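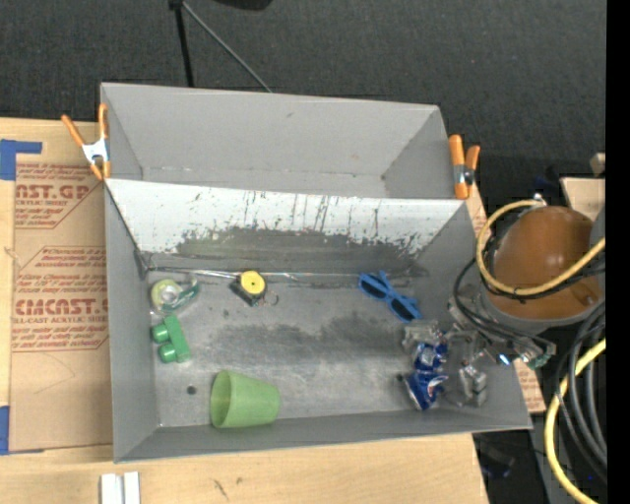

The Hotley box, front compartment, before sorting.

The estate procedure called for two compartments. Contents went in the front. Items with a known owner went in the rear. At 40 minutes into the shift the rear compartment was empty, and I had read the Zullport inventory twice.

The sheet listed the tape measure as "black, yellow face, good." It listed the sunglasses as "blue, folded." The cup was "green, light." Condition codes ran from A to D. Nothing on the sheet had a code for what looked like a crushed can, so I left the field blank and went on.

The toy block gave me trouble. It had the same line number as the tape dispenser, 155, and the sheet does not allow a shared number. I checked the September copy. Same number, same handwriting, which was my sister's. She had filled out the sheet for the house on Deligiannis Street, room by room, in the order our father used the rooms.

He used to tape a block to the end of the tape measure – a stop, so it would stay put on the far wall while he read the other end. I held the ladder. He called out the figure and I wrote it down, and he asked me to read it back. The block was one item with the dispenser. She had remembered that and I had not.

I wrote "see 155" in the margin and initialed it. The form requires an owner in column six. I entered my own name for the dispenser and the block, and hers for the tape measure. The sunglasses I left for her to decide.

The can was still without a line. I gave it 156, code D, and turned the page.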